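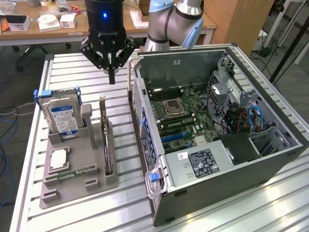
July 8, 2018

OK quick one, well, it was going to be quick. I owe people a writeup on the planner changes and I've been putting it off so I'm typing this while the regression suite runs. No promises on structure.

Short version for anyone who only wants that: the cell picks parts out of the tray and puts them in the PC. CPU, memory, card, disk. The software that decides what happens and in what order is called Tandden, the thing underneath it that talks to the arm controllers is Kunier, and as of this week they finally agree on what time it is. Yes, time. That was the bug. More below.

Where we were in May

Back in May the whole thing was one big state machine. Svend Holst wrote most of it and he'll be the first to say it was meant to last a month. Every part had its own chain of states: approach, grasp, lift, travel, align, insert, release, back off. If you wanted to change the order you edited a table by hand and then spent the afternoon finding out which transition you broke. Mine was usually the one after "release", where the arm would start the retreat before the gripper reported open. The memory module comes along for the ride. Fun.

So the plan (ha) was to throw out the table and let a real task planner sort it. Each action gets preconditions and effects, you give it a goal, it searches. Nothing new there, textbook stuff. What took the time was making the effects honest. If the action says "module is seated" then something has to check that the module is seated, and if you just assume it you have a state machine with extra steps and worse logging.

What the planner knows now

For each part: which slot in the tray, which slot in the PC, what has to be clear before you can get to it. The CPU wants its socket open. The card goes in straight down so it wants nothing leaning over the slot, and cables love to lean over the slot. The disk is the odd one, it's standing on edge in the tray and we grab it by a different face than everything else, so it got its own grasp family.

Iresha Pathirana did the grasp families and they are the best thing in the repo. Before, we had a list of hand-taught poses per part. Now a part has a small set of allowed approach directions and a tolerance on each, and the sampler picks inside that. If the first one doesn't have an IK solution that keeps the elbow up it just takes another. I deleted so many yaml files. So many.

Collision model is still boxes. I know. Boxes for the case walls, a box for the power supply, a box for the drive cage, a fat box for the cables that I make bigger every time something brushes them. Someone asked why we don't use the point cloud directly and the answer is that the inside of a metal case from the depth camera is mostly noise and holes. The boxes are dumb but they're the same every time.

The clock thing

This ate most of two weeks so it gets its own section.

Symptom: the arm would come in over the tray, and the final correction from the vision node would push it slightly the wrong way. Not always. More when the arm had been moving fast. Standing still and calling the detector by hand, perfect. Every time. Recalibrated the hand-eye transform, got the same numbers back, recalibrated again out of spite, same numbers.

What was happening: vision stamps the image when it arrives on the PC. Kunier stamps joint states when the controller sends them, with the controller's clock. The two clocks drift. Then the transform lookup asks "where was the wrist when this image was taken" and gets an answer for a moment a little earlier or later. Slow arm, who cares. Arm still settling, you get a correction built on a pose it's no longer in.

Offset when I finally measured it was 80 ms. Which is huge!! You can move a long way in that. Sewwandi Gunawardena had suggested plotting the two stamps against each other on like day one and I said I'd do it later. I did do it later. Sorry Sewwandi.

Fix was boring. Sync the clocks, estimate the leftover offset at startup, and refuse to apply any correction if the joint velocity at the image stamp is above a threshold. That last check is a handful of lines and it probably would have hidden the problem by itself, which makes me a bit nervous about it, so there's a warning in the log whenever it fires.

Insertion

The part everybody asks about. Getting a fingertip to a card is easy enough. Getting the card in the slot is where the position error from everything upstream lands on you at once.

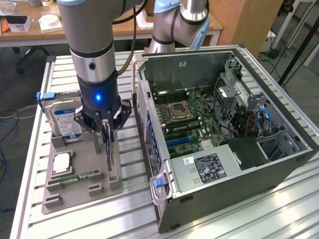

We go down under position control until a gap above the slot, then switch to a force-limited move with a small spiral search in the plane. When the downward force drops the edge has found the slot and we stop spiraling and push. Memory modules are the same idea but with a tilt first, one end then the other, and a higher push limit. The force threshold for the drop was tuned by hand and I'm not proud of it. It works for the parts we have. Swap in a card with a different edge connector and you'll be tuning again.

CPU has no push at all. You lower it and let go. If the alignment is off by a bit too much then you stop, go back up, look again. The planner handles that as a failed precondition and replans, and this is the bit where I got to feel smug because with the old table that would've been another eight states.

Gripper driver, small note, cause it'll bite someone. The width reading lags the actual fingers. Kunier now waits for two identical readings in a row before it reports the grasp as done. Slower. Don't "optimize" it out, Selvaraj already tried and we had words (friendly ones).

Two arms

Half works. Each arm gets planned by itself and then there's a scheduler which checks the swept volumes against each other and makes one of them wait if they overlap. So it's safe but it's not clever. A lot of the time one arm is parked over the case politely waiting on the other to clear out, when with a real joint plan it could be halfway there already. Nuwan Wickramasinghe has a branch with proper coupled planning, planning time goes through the roof when both arms want to be near the tray, he's got ideas about that involving a precomputed roadmap. I haven't reviewed it yet. It's 3765 lines, Nuwan. Split it up pls.

Also the base to base calibration between the arms is done with a touch-off routine that I don't love. You jog both to the same pin, record, repeat. Depends a lot on who's doing the jogging.

Tooling

Things I'd do first if I started over:

Log replay. Weerakoon (our logger, named before my time) records every planner decision, every transform, every gripper reading, and you can play a run back with a different planner build and see where the decisions split. I found the clock bug in replay. Should have had it in May.

One launch file. We had a bunch and they'd disagree about which tray layout was loaded. Now the tray layout is a file with a hash, and both the planner and vision print the hash on startup, and if they don't match it won't start. Very dumb, saved me at least twice allready.

A dry run button. Same plan, same code path, motion offset upward so nothing touches. I use it after every change to the boxes.

The viewer, Uleo, got some love too. It draws the planned path and colors it by clearance so you can see where the wrist is skimming the case wall. Still crashes if you resize the window while a plan is running. Known issue, low priority, just don't resize the window.

Regression suite is at 28 recorded cases now. Each one is a starting state and a goal plus whatever weird thing happened that day. My favorite is the one where the tray got bumped mid-pick and vision decided the memory module was a different memory module. It still fails if you set the match threshold too loose so it stays in forever.

Still open

- disk removal from its caddy, not started, don't ask
- latch handling on the socket lever. We can open it. Closing it is another story
- cable box is too big, planner sometimes says no path when there obviously is one
- error messages from the IK sampler are useless ("no solution", thanks)
- Svend wants the config docs updated. Svend is right

Suite just finished, one red, it's the bumped tray one. Threshold again. I'd left it at the loose value from yesterdays testing. Putting it back and rerunning, then lunch.

If you're pulling the branch, rebuild Kunier first, then Tandden. Other way around it compiles fine and then dies on the first gripper message.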